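4.3 The stalled-grasp fault

The most interesting failure of the whole study came from a part of the task we had considered solved. Over the November trials, Wodent ran 2,116 pick attempts in the laundry room of the Buton test apartment. The great majority ended the way one would hope, with a piece of fabric in the drum or, at worst, back in the basket. In 78 attempts, however, the controller reported a secure grasp, began the transfer, and then stopped with the arm extended and the motors holding full torque. We were delighted to have so many clean recordings of a single fault, even if the operators were less pleased at having to reset the arm each time.

Our first guess was a network delay, and it was wrong. Veronika Gisler replayed the joint logs against the grip force signal and found the same pattern in all 78 cases. Force rose normally at closing, dipped for a moment as the cloth slid between the fingers, and rose again. The Kuster safety layer read the dip as a lost object and asked for a retreat. The grasp planner read the second rise as success and asked for a lift. Each request canceled the other, and the arm stayed where it was.

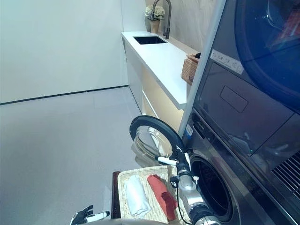 Figure 9. Loading task in the Buton laundry room.

The stall matters more than a dropped sock would, for reasons of safety as well as throughput. An arm that holds torque between two canceled commands will move as soon as either one gets through, and a person who finds it standing still may well reach past it. The loading position makes this worse. With the washer door swung open into the room and the basket directly below the gripper (Figure 9), anyone wanting to rescue a towel has to put a hand into the very space the arm would use for a retreat. In 2 of the stalls an operator did reach in before pressing the stop. No one was touched, but we now treat both as near misses and report them as such.

The fix is wonderfully small. Filippos Bakalis added a single arbiter, Odotitz, between the two modules. It accepts one request at a time, and when requests conflict it lowers the arm's torque in a controlled way and sounds a tone until an operator confirms. We also lengthened the window over which a dip in force is judged, which lets a loose cloth settle before anything is decided. The door-side retreat path was removed entirely. Repeating the recorded force signals through the new software produced no stalls, though replay cannot tell us how people will behave near the machine, and we take up that question in Section 5.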